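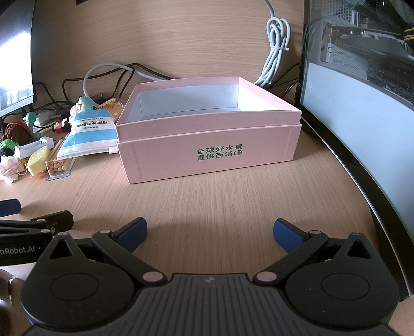
Carton Packing Operator (casual), Pomley

Pomley requires two operators for bench packing of fruit gift cartons. Duties: erect rigid cardboard cartons, check rims and seams for crushing, fit liners, pack to the grade sheet and label. Shifts are 16 to 20 hours per week. Repetitive bench work; colour vision test required. Forklift licence not needed.

Applications to Olga Paredes by August 17, 2005.

Recent listings
Storeperson, Tiltix
Label Printer Operator, Meinecke
Cool Room Hand, Jirkden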